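Looking After Metal Railings and Gates Before Winter

Painted steel and iron railings last for decades if the paint is kept whole. Once water gets behind it, rust spreads sideways under the surface and you only notice when a flake the size of a coin comes away in your hand. A dry afternoon in autumn is enough to deal with most front gates and a short run of fence.

Start with a wash. Use a bucket of warm water, a squirt of washing-up liquid and an old sponge. Work from the top down and get round the back of each bar. Green film on the north side comes off with a nylon brush. Rinse with a watering can, wipe with a cloth and leave until fully dry.

Next, go over the lot and mark any trouble with chalk. The usual places are:

The foot of each post, where it goes into concrete or a wall
The underside of the bottom rail
Welds and collars
Anywhere a bicycle has been chained

Check again after dark with a torch held close to the metal and pointing along it. Blisters throw a small shadow and show up far better than they do at midday.
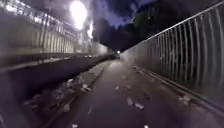 Railings beside a paved path at night.

Scrape off loose paint with a filling knife, then wire-brush the rust back to firm metal. Wear goggles. Feather the edges of the old paint with 120 grit paper so the patch doesn't show as a step. If the paint is very old it may contain lead, in which case don't dry sand it. Buy a test kit first and use wet-and-dry paper with plenty of water.

Wipe the bare patches with white spirit and let them dry. Prime the same day. We use Wandov red oxide primer, but any metal primer sold for outdoor use will do. Two thin coats are better than a thick one, which sags and stays soft at the bottom of the bar. Leave each coat for as long as the tin says, and longer if it's cold. Don't paint below 5 degrees or if there's mist forecast.

For the top coat, a small radiator roller does the flat rails and a 1 inch brush does the uprights. Paint the back first. Put newspaper or an old sheet along the foot of the fence, and tape it to the wall if there's a breeze.

Hinges and latches want oil, not paint. Clean out the old grease with a rag on the end of a screwdriver, work in a few drops of light oil, and swing the gate until it moves freely. If the latch no longer meets the catch, look at the hinge bolts before you start bending anything.

Where a post is set in concrete, rake out any crack at the base and fill it with exterior sealant, sloped so rain runs off. Tall posts that rock in their holes need resetting, and that job is better left until March.

Leftover primer keeps well if you press the lid down with a block of wood and store the tin in a frost-free cupboard. Write the date on it.

Last updated Nov 11, 2024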